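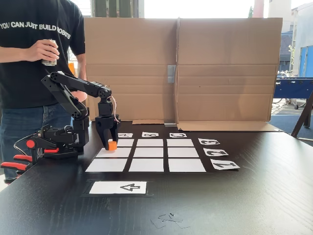
Ticket: Grid task, gripper releases on the wrong card
Project: Lullura
Opened: August 9, 2019
Priority: normal
Status: closed, one follow-up open

Reported problem

The arm was asked to put the orange cylinder on a named card of the three by three grid (letters A to C for the columns, numbers 1 to 3 for the rows). With the policy trained on the May recordings it picks up reliably. It then drifts towards the far row and lets go too early. Cards in row 1 are fine. Row 2 is hit and miss. Row 3 ends up on the line between two cards, or off the grid altogether when the target is C3.

Expected: cylinder released inside the named card.
Seen: release point off by up to half a card, always in the same direction for a given row.

Setup

Black printed arm with two-fingered gripper, held to the table with two red-handled clamps. Recording software is Flomerow, training is done with the Lalura scripts. Nine white cards, letter and number labels along two sides, arrow card in front of the near row. Cardboard screen at the back of the table.

Log

Entry 1. Restarted Flomerow and ran the joint calibration again. Offsets came back the same as the saved file. No change in behaviour.

Entry 2. Replayed old episodes from the May set straight to the arm, without the policy. If the table is as it was, the replay should land where the original did. It did not. Row 1 was close, row 3 was clearly out. So the fault is in the layout or the mounting, and the training run can be left alone for now.

Entry 3. Checked the clamps. The front one could be turned by hand. Tightened both and replayed again. The arm no longer shifts between runs, but the error is still there, which means it had already moved before anyone looked.

Entry 4. Compared the first camera still of the May set with a new one. The grid is in the same place to the eye. The base is turned slightly. A small turn at the base makes little difference at the near row and a lot more at the far one, so this fits the report.

Entry 5. Tried moving the base back to match the old still. Got it close but could not repeat it after unclamping. Gave up on this. There is no mark on the table for the base and there should have been one.

Entry 6. Decided to record again from the present position. Base outline marked on the table with tape before starting. Card corners marked as well.

Entry 7. First batch, 30 episodes. Stopped to check before going on. 2 were thrown out: one where the cylinder was dropped on the way, one where the spoken target and the typed target did not match. The second kind is worse, as the episode looks perfectly good when played back.

Entry 8. Light. With the sun coming in behind the screen the top of the camera view is washed out. The cards are still readable and the policy crops above the screen anyway. Left as is, but the exposure is now locked so it does not hunt when the arm passes in front of the camera.

Entry 9. Carried on to 5 batches. Replay of the new episodes lands inside the card in all rows. Training restarted from the base checkpoint, 2000 steps, new data only. Mixing in the May set was tried first and brought the drift back.

Entry 10. Tested the new policy on every card. All nine good, C3 the least tidy but inside the edge.

Cause

Base turned in its clamps at some point after the May recordings. Old episodes no longer match the table.

Fix

New recordings, base and cards marked, exposure locked. May set moved to the archive folder and labelled "old base position, do not mix".

For whoever records next

- Try both clamp handles before the first episode of the day.
- Replay one saved episode to B2 and one to C3. If C3 is out, stop.
- Say the target after typing it, reading it off the screen.
- Wait for the arm to be back at rest before pressing save. Short tails were found in a few May episodes.

Follow-up

The Matsuda bench uses the same card layout and was set up from the same notes. Its base position has not been checked. Ticket stays linked until it has.

Lullura project tracker | Contact the bench team | © 2019 Lullura | Back to top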